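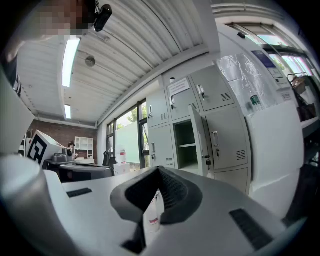
About Irano

Irano is a shared workroom on the Ekel side of Muvinberg, and we have been looking after it, fussing over it and moving its furniture back and forth for longer than we ever planned to. People come to us when they need a desk that isn't the kitchen table, a shelf that stays the way they left it, and a door that locks at the end of the day. Some of them stay a month and some of them have been with us since the very first sign went up (it was crooked, and it stayed crooked until August of the following year).

If you have found this page, you are probably wondering what kind of place we are, so please get yourself a cup of something and let us tell you properly.

How we got started

We were a family picture-framing business to begin with, and a small one. We rented a corner of the old Panasiuk building to store glass and molding, and when the tenant next to us moved out, the landlord asked if we would like the rest of the floor as well. We did not need it. We took it anyway, which will not surprise anyone who knows us, and then had to work out how to pay for it.

The first person to share with us was a bookbinder who wanted a place to leave her presses. Then came a couple who repaired radios, then a translator who liked the sound of other people working, and at some point we looked up and saw that the framing had shrunk to one bench and the rest of the room belonged to everybody else. We closed the framing side the next spring and have been a workroom ever since. We still have a good deal of mat board if you ever need any!

The room itself

We have 2,018 square feet, all on one level, and we have tried to leave it as much like itself as we could. The brick wall at the far end is the part visitors always mention. It is a reddish brown, and we were told by more than one person that we should paint it, and we are very glad we were too busy to listen. Overhead is the white corrugated ceiling, with its long ridges and the fluorescent lights hung from it. We know that fluorescent lights are not in fashion. But the bookbinder and the radio people both begged us to keep them, and when you are threading a needle or looking for a dropped screw you will be on their side too.

Over by the brick stands the white open shelving, the kind with square compartments. That is shared shelving, and it works on trust. You may use a compartment for as long as your project lasts, and we only ask that you put your name on what you leave there and that nothing drips. Once in a while we all have a big sort-through, with doughnuts, and things that have lost their owners go in a box by the door for two weeks before we give them away.

The desks are a mixed family. A few came with the building, several were bought when an insurance office in Muvinberg closed down, and the rest have arrived one by one in the back of somebody's station wagon. The same goes for the chairs. We do have proper office chairs, and if you get in early you can have your pick of them, and if you find one you love you are welcome to tie a ribbon on it. People respect a ribbon.

Along the window side

When we first opened to other people, the question we heard most often was where to put things overnight. A shelf is fine for a stack of paper or a jar of brushes, but you do not want to leave a good set of tools or your only copy of something out in the open, however nice the neighbors are. So we went looking for lockers, and it took us most of a year to find a set we liked.

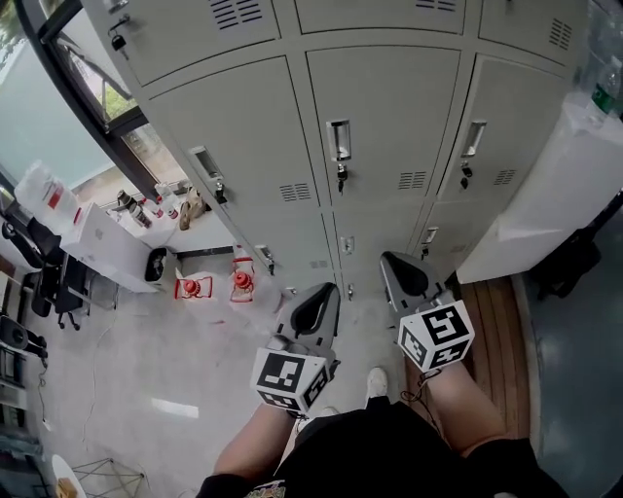 Our pale gray metal lockers, with the trees outside the window.

We are fonder of these than is probably reasonable. They are plain metal lockers with vents in the doors, which is a help if you are storing a damp apron or a pair of shoes you walked over in. The handles are silver and the locks take a small key. The doors come in more than one size, and you can tell us which you would like when you sign up, though the bigger ones do go first.

A few things about the lockers, as we get asked nearly every week:

A locker is included in every monthly membership. There is no extra charge and there never has been.

When a locker is free, we leave the key in it. If you see a key hanging and no name on our list beside that number, it can be yours, but do come and tell us so that we can write it down.

If you lose your key, please don't be embarrassed. We keep a spare of each one, and the locksmith down the road knows us well by now.

No food overnight, please. This rule was made after a cheese, and we would rather not say more.

What we do all day

Much of what happens at Irano is quiet. People sit, stand, cut, sew, type, solder, and every so often somebody laughs at something on a screen and the rest of us want to know what it was. We put the kettle on in the middle of the morning and again in the afternoon, and you can join in or keep your head down, whichever suits the day you are having.

At the end of each afternoon we do what we call the put-away. It takes us 20 minutes. Chairs go back to desks, boxes come up off the floor, the shared shelves are straightened, and anything private goes into its locker. We started doing it when the room was so full that you could not get to the sink, and it has become the bit of the day that a lot of members say they would miss. You are not obliged to help if you have a train to catch, but it is a nice way to find out what the person across from you has been making.

Joining us

We have room for 40 members and we keep it at that, so there is sometimes a short wait. The best thing is to come and see us first. Bring whatever you are working on and spend a morning at one of the desks, free of charge, and see if the chairs agree with you. We will show you the shelves and the lockers, explain the window catch (lift, then push), and answer whatever you like over tea.

You will find us on the upper floor of the Panasiuk building, entrance on the Ekel side. The bell is the lower one of the two. Give it a good long press, as it is at the other end of the room from most of us, and wait a moment while somebody walks over to let you in.

Page last updated 23 July 2020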